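The Irnora arm finally has fingers

2018-08-12

So the fingers are on! I printed them twice at the Tindbridge workshop (the first pair came out way too stiff, more like chopsticks) and the second pair flexes the way I wanted. Each one took 160 minutes, plenty of time to drink bad coffee and rewire the wrist.

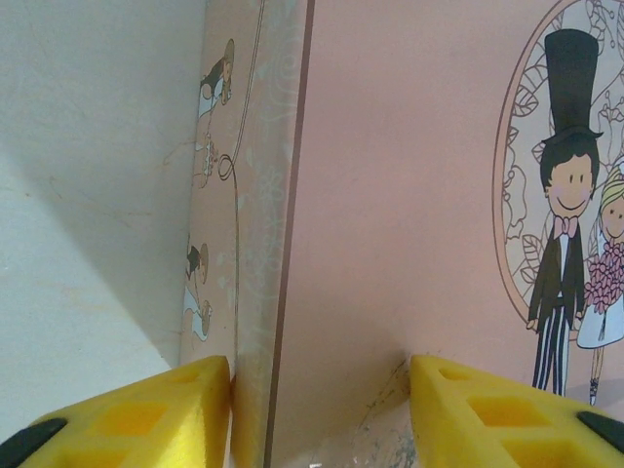

My big worry with this build has always been corners. Flat sides are easy, but an edge gives the fingers almost nothing to lie against, and the Skumberg servos like to push harder than I ask them to. That's why I'm practicing on the pink box with the bride and groom on it, which already has a torn patch near the bottom, so one more scuff won't break my heart.

Next job is the grip limit in software. I've got two settings to compare and I'm hoping to have the winner running by September. Then I'll tidy up the cables, maybe!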